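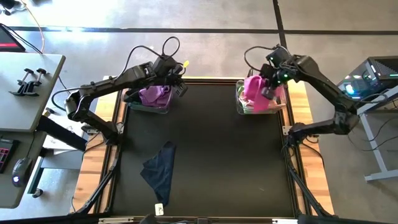 Ailbhe Ó Gríofa wrote that she would look at the cable before touching the calibration, and most of what follows bears her out.

Search the help pages Go

Two-arm cloth cell, right arm drops pieces after warm-up
Posted in July by Jibrin, 09:45

I look after a cell with two arms over a black mat and a clear bin for each. The arms pick cloths out of the bins and lay them on the mat. Controller is a Clirel, gripper firmware is the stock one.

For the first 200 cycles after a restart the right gripper holds everything. After that it starts to let go of thin cloths on the way up. The left arm has never done it. I have homed both arms, swapped the finger pads and lowered the closing speed. No fault is logged, but the position error on the right wrist joint climbs slowly to 39 counts and stays there. The left sits near zero. Is this a gripper problem or a wrist problem?

Ailbhe Ó Gríofa

Wrist, or more likely the cable to the gripper. If the loop over the last two links is too short it pulls on the wrist whenever the arm reaches down into the bin. The controller pushes against it, the joint motor warms up, and the error you describe is the result.

Power off and support the arm first. Free the cable at the last clip, move the wrist by hand through its full travel and re-clip with enough slack that the loop never goes tight at the lowest pick. It must not be long enough to catch the bin rim either — run one slow cycle with a hand on the stop button to check. Then look at the connector at the gripper end. A half-seated plug gives the same dropped cloths with no fault logged.

If the error still climbs, swap the left and right grippers. If the fault stays on the right arm, it is the joint. On our cell we re-clip and inspect every 2000 cycles and note the wrist error in the log each time.

Rallico

Had this. Turned the grip force up to 45 and it went away.

Tilemine

Raising the force hides it for a while, and on thin cloth the fingers then close on each other and wear the pads. I would do the cable first. Also wipe the mat and pads. Lint on the pads lowers the grip, and it builds up faster on whichever arm gets the fluffier cloths. Re-zero the gripper after cleaning, with the fingers fully closed and nothing between them.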